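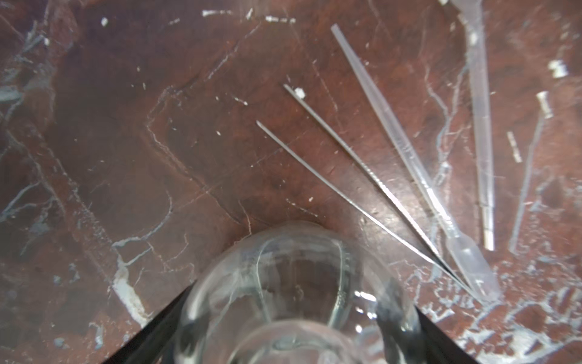

Thread on bench habits for small seed work. I've been asked for this a few times and keep answering in pieces, so it's going in one place. Mostly tweezers, droppers, plates and where to put them down.

Background: I run germination checks for Brerkari, a small seed swap. People send in packets, I test a sample from each and write the result on the packet before it goes back out. 302 packets since January.

I use clear multi-well plates. One seed to a well, a bit of damp paper under it, lid on. You can do the same thing with a folded paper towel in a bag and I did for years. The plate is easier to read and easier to stack.

The work is small and slow and most of the trouble comes from clutter. A packet tips over, a label ends up under the wrong plate, and you have to throw the whole thing out and start again. So a lot of this thread is about tidying.

Surface first. Mine is a reddish brown marble pattern with white veins. It looks good and it's a bad choice for this. Anything pale and tiny disappears on it. Every crumb of paper looks like part of the pattern until you get close.

If you're buying something new, get one flat color. Mid gray or dull green if your seeds come in both light and dark. I would not go white. Lettuce seed on white is a headache by the second plate.

I haven't replaced mine. What I do is lay a sheet of dark card down when I'm opening packets and lift the card away when I'm finished. The card has a crease down the middle so it works as a chute back into the packet.

Tweezers. Long ones. I started with the short pointed kind from a bathroom drawer and my fingers blocked the view of every well. Long thin arms let you see past your own hand.

Light spring matters more than a sharp tip. If you have to squeeze hard to close them, your hand is tired after one plate and then seeds start flying. Try them before you buy if you can.

Mine get wiped between every packet. Damp cloth, then dry cloth. A seed will stick to a damp tip and ride along to the next variety, and you won't know until something comes up purple in a tray of green.

Droppers. The plain see-through plastic ones with the bulb at the end. The marks on the stem are handy but I don't measure with them. I go by drops. Four drops in a well for small seeds, six for peas and beans.

Hold the dropper straight up and down when you release. At an angle the drop size changes and you get some wells wetter than others. I ignored this for a long time and blamed the seeds.

Ankrah sells droppers in big bags and that's where I get them now. The ones from Zilen were fine too but the bulb was stiffer and I kept getting a squirt where I wanted a drop. Matter of taste.

Water goes in a small glass with a thick rim. I've used plastic cups and they tip when you lean a dropper against the side. Glass stays put. Low and heavy is what you want.

Fresh water every session. Rinse the glass, don't just top it up. If you use tap water let it come to room temperature first.

Where things go down: tweezers and dropper side by side, pointing the same way, on the side of the hand that uses them. Glass next to them. Plate in the middle. Bin on the far side from the tools.

That order took me a while to settle on. I used to keep the glass behind the plate, which meant a wet dropper passing over wells I had already finished.
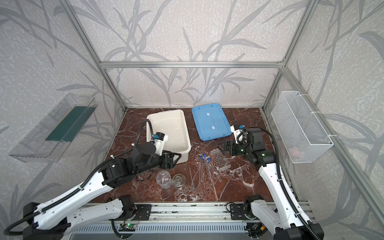
Clear well plate, white bin, leaf wallpaper along the back.

The bin: white plastic, open top. Finished packets and wrappers go in there during a session and get sorted at the end. I don't sort as I go. Stopping to sort in the middle of a plate is how I lose my place.

I want to be clear that the bin is not a trash can. Trash has its own bag on the floor. Mixing the two cost me a whole packet of snapdragon last winter and I'd been looking forward to those.

Someone asked about the wallpaper. It's pale gray with darker gray leaves and branches on it. No practical purpose. I like it. It was the end of a roll from Uvetti and they don't carry the pattern now, so I can't send you a link, sorry.

Labels. Write the label before you open the packet. Pencil on masking tape, stuck to the side of the plate and not the lid. Lids get swapped. Sides don't.

On the label: variety, start day, initials of whoever sent it. That's all. I used to add the packet weight and the year and the row number and then the tape wouldn't fit and I'd abbreviate it into nonsense.

Filling order. Left to right, top row first, same as reading. Seed in, move on. When the row is done, go back and water the row. I tried seeding and watering each well in one go and it meant picking up and putting down a tool for every single seed.

If you drop a seed, leave it. Take another from the packet. Pick up the dropped one during cleanup and put it in the trash bag. Don't try to work out which packet it came from. You'll be wrong eventually.

Sample size: 20 seeds from a normal packet. If there are only a few seeds in the packet I test five and write "five tested" next to the result so people know how much to trust it.

Small seeds like poppy or tobacco I don't place one at a time. Touch the tip of a damp toothpick to the pile and then to the paper. You get two or three in a well. I record it as a well that came up or didn't.

Checking. Same time each day if you can. I do it after breakfast. Lid off, look, mark the sheet, lid on. Hold the plate over the dark card so the roots show. They're much harder to see over the marble.

A root you can see counts as a yes. A swollen seed doesn't. A split coat with nothing coming out of it doesn't either. Pick your rule before you start and stay with it for the whole plate.

Mold in one well is usually just that well. Lift the paper out with the tweezers, wipe the tweezers properly, carry on. If it's in most of the plate the water was too deep or the seed was stored damp.

Clearing up takes me longer than it should but I do it every time. Tools washed and laid on a towel. Glass emptied and turned over. Bin sorted, packets into the box in the order they came.

Then the surface. Dry brush first, the soft kind for dusting shelves, always toward the front edge. Damp cloth after. If you go in with the damp cloth first, the little bits of paper stick and you chase them around.

A lamp set low to one side helps a lot. Raised specks throw a shadow and the pattern doesn't. Best thing I've found for a busy surface, short of getting rid of the busy surface.

Plates can be washed and used again for this. Warm water, a drop of dish soap, an old soft toothbrush for the corners. Let them dry upside down on a rack. I retire them when they get too scratched to see through.

Things I bought and don't use: a magnifier on a bendy arm (always in the way), a vacuum seed picker (great with peas, hopeless with anything flat), and a label printer that only holds a charge when it feels like it.

Things I'd buy again first: long tweezers, a soft brush, a heavy little glass. You can start with those and a takeout lid in place of the plate.

A few people asked if they can send packets. Yes, the Brerkari box is open until the end of the month. Put the variety and the year you saved it on the outside. Please don't tape over the flap, I have to get in there.

Next up is the onion and leek lot, which is slow and needs the wells topped up partway through. I'll add to this thread when I have results from those.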